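Notes for the whiteboard talk - Daniyal Mengal

Opening (don't rush it)

Hi everybody, I'm Daniyal, and I look after the meeting rooms at Vendudon. I'm going to spend eight minutes on whiteboards, and I promise I can fill them! Ask who has a board at work with "DO NOT ERASE" on it. Wait for hands. Ours in the Shakya room said that from November right through to summer, over a list of names for a product we'd already named (Mirnala, if you're curious).

So the first thing I want to sell you on is the bare board. No writing, three little magnets - red, blue and green - and some gray smudges that I've made my peace with.

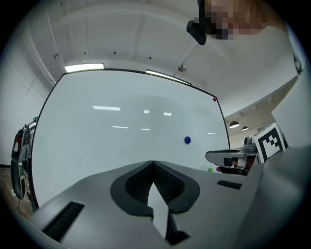 Smudges and ghosting

Go slow here, people take notes. Dry cloth first, then a damp one, then dry again. If old marker won't budge, write over it with a fresh dry-erase marker and wipe the whole lot off while it's wet. Try a corner first! I did our big board at Dristham with a kitchen scrubber once and I still hear about it (tell the short version).

Magnets: I buy plain round ones and keep only a few up. We had more than 500 in a drawer when I started, which is a silly number of magnets.

Glare

This is my favorite part. A glossy board wipes clean beautifully and it also shows you every light in the ceiling. Look for the long bright streaks across the white, then look up at the tube lights and the beams. Whoever sits facing those streaks is going to miss half your diagram.

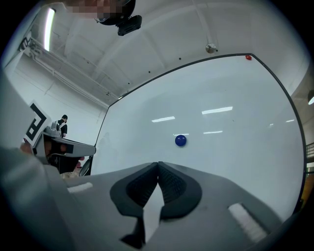

What I do about it

Sit in every chair before you drill anything. Write one word in the middle of the board and see if you can read it from each seat. Switch off the row of lights nearest the board and try again - in Shakya that was the whole fix, and it cost us a label on a light switch.

Questions, then hand back the clicker. Spare cloths are in my bag if anyone wants one.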